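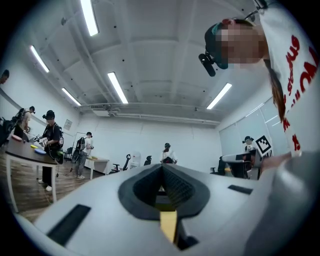

Why does bread go stale faster in the fridge than on the counter?

Starch is the culprit. When the loaf bakes, the starch soaks up water and swells, and that's what makes fresh bread soft. As the bread sits, the starch slowly packs itself back into a firmer, tidier arrangement, and it does this fastest at the temperature of a refrigerator. So a cold loaf goes firm on you even if it's wrapped up tight.

Kitchen Science, Session 3: Staling and Storage
Lizeth Agudelo
Notes updated 30 March 2025

I promised last time I'd write up the bit about drying out, so let's start there. Most of us (me too, for years!) think of stale bread as dry bread. Some of it is. The crumb does lose water, partly to the air and partly to its own crust, which is why a crackly crust turns leathery overnight in a plastic bag. But you can seal bread so well that it weighs the same a few days later and it will still be firmer than it was. Those are separate things going on in the same loaf, and I'd like you to keep them separate in your write-ups.

The word for the starch part is retrogradation. You'll see it in the reading and I'll use it in class, but I don't mind if you write "starch firming" as long as I can tell you know what you mean.

Reheating works, up to a point. Warm a firm slice and a good part of that arrangement comes loose again, so the slice softens. Eat it soon, though — it firms up again as it cools, and every round of heating drives off more water. That's the reason for the splash of water on the crust before an old loaf goes in the oven.

Freezing is a different story from chilling. Once bread is properly frozen the starch can hardly move, so firming nearly stops. The loaf does have to pass through fridge temperatures on the way down and again on the way back up, so freeze it fast and thaw it fast. I slice mine first and toast straight from frozen.

What about add-ins? Fat and sugar both slow things down, and that's why a rich bun outlasts a baguette. The Larkaro loaf we baked in October has butter and a boiled potato in it, and it was still nice on day 3. The plain Brosby loaf was croutons by then. Very good croutons, I should say.

For next session, please do the storage test on page 52 of the course pack. Use 2 slices from the same loaf, not the heel, one in the fridge and one on the counter, both in sealed bags. Weigh them at the start and again the next day. Press each one with your thumb in the middle and write down what you feel in your own words. "Springs back slowly" is fine. "Bad" is not going to help either of us.

If you bake your own loaf for it, let it cool all the way before you slice it. A warm loaf steams up the bag and your weights will be a mess.

Reading: the Hägglund handout on flour and water, second half only. Skip the tables.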